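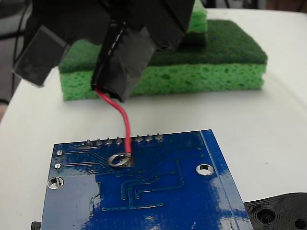 Anju Bhatt asked, after the last update, whether the new store screenshots were really worth the designer's time when the reviews were doing so much of the selling. Fair question, and I'm happy to say we can answer it now!

We ran two sets of screenshots for Pinalier through all of November. The old set showed plain screens from the app. The new set opens with the shared shopping list and puts a short caption over each screen (five words at most, which took more arguing than you'd think). The new set brought in 1585 installs and the old one 1423, so we're 162 ahead on an even split of visitors. We're keeping it.

Reviews still matter a lot, and Anju was right to push on that. The prompt used to pop up at first launch, when people hadn't done anything yet. It now waits until someone has finished a second list, and the comments we get have become longer and far more useful – several people even described how they share lists with their parents.

Translations of the store page are done for 9 languages. Luangrath handled the text and caught a caption that read like a threat in German. Briltgate still has to send the final tablet sizes.

Spending is within the grant, with the translation line fully used. Next up is the same test for Loltmont, starting with the icon, where we have two candidates and strong feelings on both sides. I'd like your okay on moving the leftover design hours to that test before the artwork starts.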